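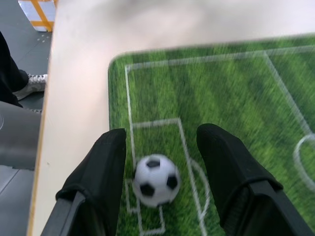
The purchase request for a manipulation station is usually written by someone who has just read the arm's data sheet, and it shows. Ours ran to four pages, three and a half of them about the arms. The remaining half page was headed "Other" and covered the table, the cabling, the spares and everything the arms were supposed to touch. We planned the task set in August, after the order had gone out, and learned that a task costing next to nothing in materials can still be expensive to run. The ball task is the clearest case. A small soccer ball on a printed green mat, with an open finger on each side of it, is a cheap thing to look at. It is also a thing that rolls, and every trial that ends with the ball on the floor is paid for in operator time at the same rate as a trial that works. Bisht's original budget had no row for this. Sachdeva added one, called it "retrieval," and was asked by the Brelidcombe purchasing office whether it could be leased.

We had compared two suppliers. Mathur quoted the arms, controllers and mounts as one package; Wukwood quoted each item separately and left the customer to discover which were optional. The second quote looked lower until Prajapati noticed that it included no cables longer than the arms themselves. We went with Mathur and have not regretted it much.
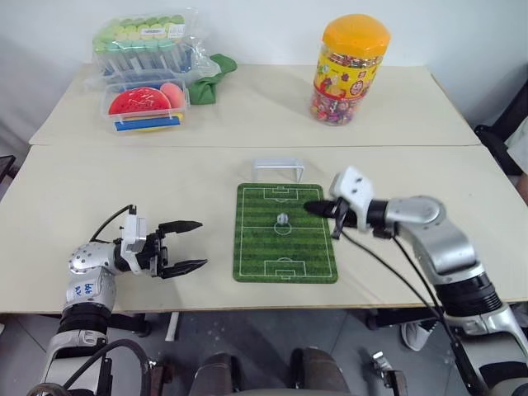

4.2 Recurring and Small-Item Costs

We group under this label anything bought more than once or bought for less than $500. The upper limit was set by our institution, which lets a lab buy such things without a second signature. Everyone involved therefore becomes very good at finding things that cost a little less than that.

Props came to $423 for the year. The figure covers the mat, the goal, the ball and its successors, and a growing collection of grocery and toy-shop goods: a large jar of wrapped candy, a toy slice of watermelon, a green cloth. Prop spending was the only line on which we came in under plan. It was also the only line that the Clindport auditors asked us to explain in writing, chiefly on account of the candy.

Cables and connectors were planned at $110 and reached roughly $1000. Two arms working over a shared area need slack at the wrist, and slack gets caught on things. The black cables that hang from the right wrist and run down beside the arm (Figure 3) are the kind of item we now order in pairs. Maurya argued for tidier routing from the start. He was told it could wait until the next budget period, and it did.

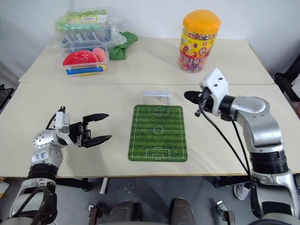
Figure 3. Two-arm station with the soccer mat and goal on the near board and other props along the back of the table.

Table space deserves its own row. We budgeted for one work surface and assumed storage would be somewhere else, at no cost. In the layout of Figure 3 the far board holds the candy jar, the bagged tubes and the clear box, so the near board is what remains for the task. Cheng's revised template asks for the working area and the storage area separately, and asks before the arms are priced. We recommend the same order to other groups, with the warning that it makes the first draft of the request look as though it is mostly about furniture.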